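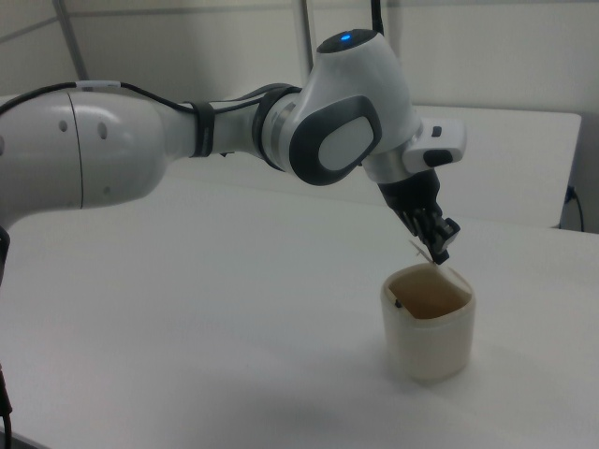
Court Watchers Wanted for Spring Term in Promberg

6 January 2019 | By the Clanora Courts Desk

Search this site Go

Clanora is looking for six people to sit in on criminal hearings at Promberg district court and write them up for our readers. We covered 119 cases last year and missed plenty of good ones – assault trials, bail hearings, sentencings that ran past our deadline.

You don't need a law degree or a press card. You do need to listen well, take accurate notes and stay put through a slow afternoon of legal argument. We'll teach you the rest, including what can't be printed while a jury is out.

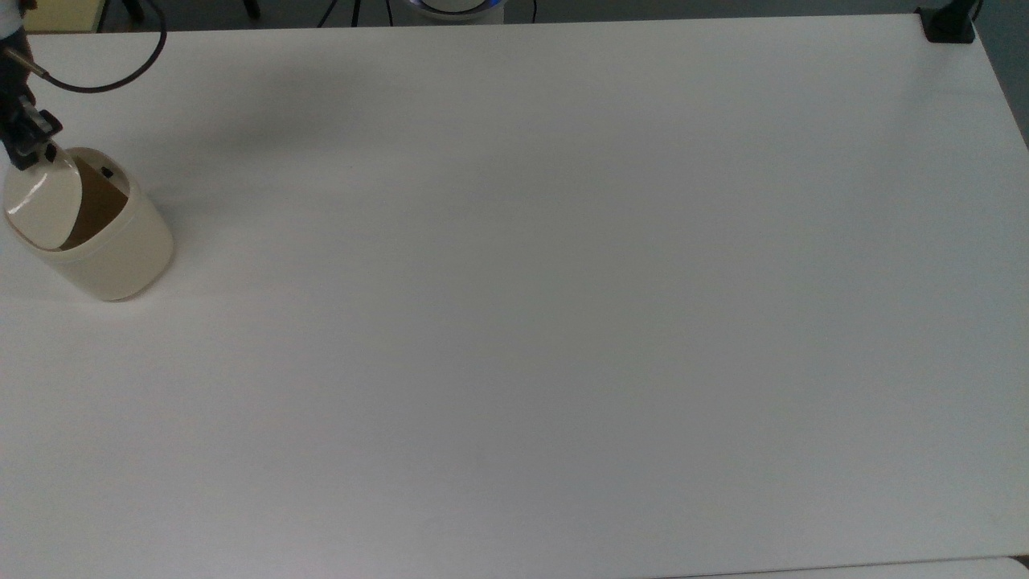

Training runs over four evenings at our Zetatitz office, and your first hearing will be alongside one of our reporters. Published reports are paid, and we cover the bus fare from Zetatitz or Cha. The term ends in May, with a good chance of staying on.

Send us a page on why courts interest you – a real page, please, no résumé needed. We can't wait to read them!

Recent items
Promberg burglary trial moved to larger courtroom
Cha man sentenced over bar fight
How to read a court calendar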